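Hi all – I'm looking for people to join my toy-mending evenings in Pelesthorpe, starting in September. I've run them with Dorian Cordier for a while now, and we'd love some new hands!

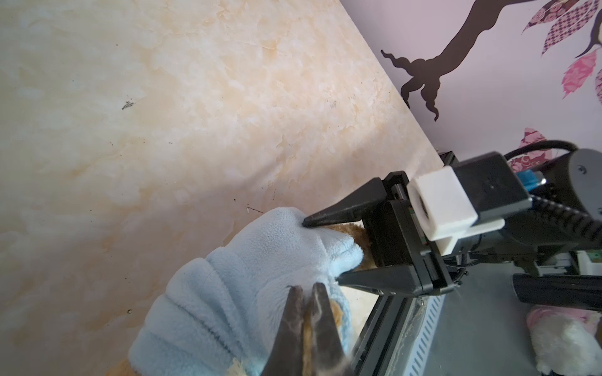
You don't need to sew well. If you can thread a needle and sit still for an evening, you're in (tea's on me, cake's on Dorian). We supply thread, stuffing and a big tin of odd buttons. 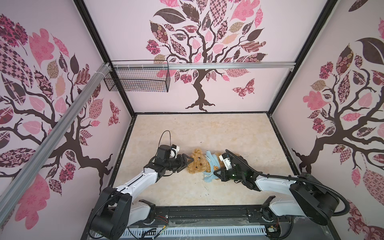

What I'd really like is a couple of folks who enjoy making doll and bear clothes, as my own sleeves always come out crooked. Simple stuff is perfect – a light blue shirt on a brown teddy, like the one in the photo, is just the sort of thing I mean. Knitters very welcome too.

There's a $40 thank-you for anyone who does the full run. Drop a note to me, Fahad Arain, at the Plavham desk.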